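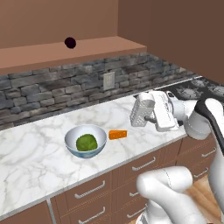 Equipment and Facilities / Digital Media / Workstations

Avden Pen Display Workstation

Location: Schwerdtfeger Hall, second floor
Catalog number: 1753
Category: Restricted (orientation required)
Loan type: In-room use only
Supported software: modeling, compositing, editing, and the Galonon render queue

The Avden Pen Display Workstation is a desktop computer with an attached drawing screen and a second reference monitor. It is intended for students at Casham College who are enrolled in animation, film production, or computing courses and who need to draw, model, or edit at a level their own laptops cannot support. The workstations are kept in Schwerdtfeger Hall and may not be removed from the room.

Who may use it

Students registered in any Digital Media or Computing course numbered at the intermediate level or above may reserve a workstation. Students completing a double major across the two departments have the same access in every semester of enrollment, including semesters in which they take courses in only one of the two. Recent graduates may apply for access through December of the year in which they finish, for the purpose of completing a reel or portfolio. Graduate applications are reviewed by the Equipment Office and are granted as space allows.

Faculty and staff may reserve a workstation for course preparation. Course sections that need the whole room should be scheduled through the department and not through the individual reservation system.

Orientation

All first-time users must attend an orientation of 60 minutes before making a reservation. The session covers sign-in, pen calibration, file storage, and submitting work to the Galonon render queue. Students who attended an orientation for the older drawing tablets must still attend this one. The sign-in procedure has changed, and the older training record does not carry over.

Storage and files

Each user is given 400 GB of project space on the department server. Work should be saved to this space and not to the desktop of the machine. Local drives are cleared overnight, and files left on them cannot be recovered.

Project space is kept until the end of the semester following the user's last reservation. A notice is sent to the user's college email address before any folder is deleted. Students working in groups may request a shared folder — the request must come from the course instructor and must list every member of the group.

Rendering

Long renders should be sent to the Galonon queue. Running a final render on the workstation itself ties up the seat and is not permitted during reserved hours. Jobs in the queue are handled in order of submission, with priority given to senior projects in the last weeks of each semester. Test renders of single frames may be run at the workstation at any time.

Before submitting a job, users should check that all textures and linked files are stored inside the project folder. Missing links are the most common cause of a failed job. A failed job returns to the end of the line when it is resubmitted.

Reservations

Reservations are made online through the Equipment Office page. A student may hold up to two active reservations at once. A seat that has not been claimed fifteen minutes after the start time is released to the next person waiting. Repeated missed reservations may lead to a loss of booking privileges for the rest of the semester.

Included at each station

Pen and pen stand
Replacement pen tips (available at the desk on request)
Keyboard and mouse
Headphone connection — headphones are not supplied
Card reader

Care of equipment

Food and open drinks are not allowed in the room. The drawing surface should be wiped only with the cloth provided. Please report scratches, pen faults, or display problems to the desk at the time they are noticed. Users are not charged for normal wear.

Contact

Precious Ambrosio, Equipment Coordinator
Equipment Office, Schwerdtfeger Hall

Page last reviewed May 13, 2023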